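4.3 Receiving and labelling containers

Use this procedure for every filled container that enters the Fovirberg store. Empty containers are covered in section 4.5.

1. Clear the bench and wipe it with a dry cloth.
2. Place the container on the bench with its closure facing away from you.
3. Check that the barcode label is flat, with no lifted corners or creases across the bars.
4. Hold the container by one end and turn it until the whole barcode can be reached by the reader.
5. Scan once. Wait for the tone before moving the container.
6. Compare the item number on the display with the delivery note.

Note: The reader accepts labels on curved sides. If a scan fails, turn the container slightly and try again — do not press the label flatter with a fingernail.

Caution: Do not stick a new label over the maker's printed text. Handling instructions must stay readable.

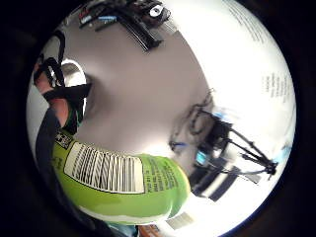 7. If the second scan fails, key in the item number by hand and enter code 68 in the remarks field.
8. Put the container on the Ukero shelf shown on the display. Shelf 9 is reserved for returns.

Replacement labels are ordered under part number 114.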